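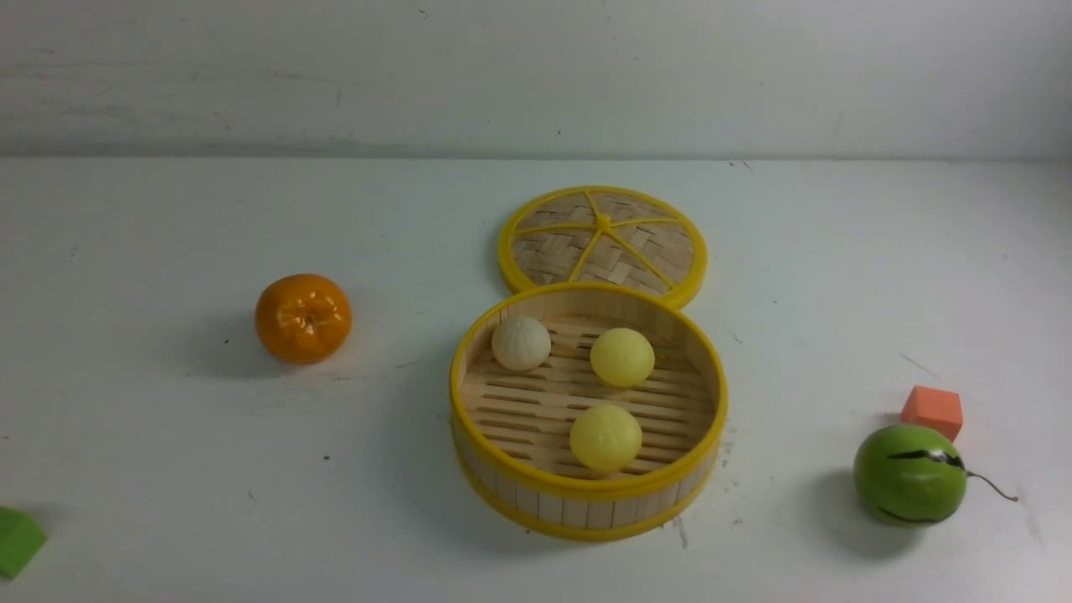
Putting the bike rack away for the winter

If your rack comes off the car in December, as mine does, give it half an hour in the garage before you hang it up. Road salt gets into everything! I start with a bucket of warm soapy water and an old toothbrush, and work along the straps and the hinges, then rinse and leave it all to dry overnight.

Next day, a drop of light oil on each pivot – wipe off what runs – and a smear of grease on the hitch pin. My neighbor Graziella Mazza swears by candle wax on the buckles, and I must say hers do slide nicely.

Loosen the straps before storing, or they take a curl you'll be fighting all spring. Hang the rack by its frame, never by the arms, and tie the key to it with string.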